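Old Dell tower: keep the case, or start over?

Posted by Gridlow

I inherited a Dell workstation from an office clear-out and want to put a fresh processor in it. Can I work on it standing up, and do I have to take the graphics card out first? I have 2 screwdrivers and no patience. 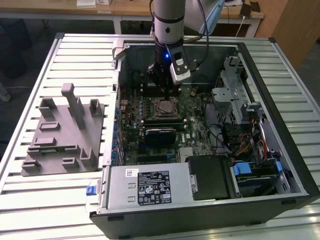 Snædís Thorlacius

Lay it on its side, panel off, and everything faces you. On a board laid out like this one the socket is near the middle, memory slots next to it, and the graphics card past those, so the card can stay put. Unplug it from the wall first. Open the metal bracket before you lift the chip -- I have met a man who didn't.

Check which processors your exact model accepts before spending money. Mine took nine minutes to swap and a whole evening to find the right thermal paste.

Flalbridge

Just buy a new one. My cousin got a laptop.

Senus

What Snædís said. Also vacuum your desk, not the motherboard.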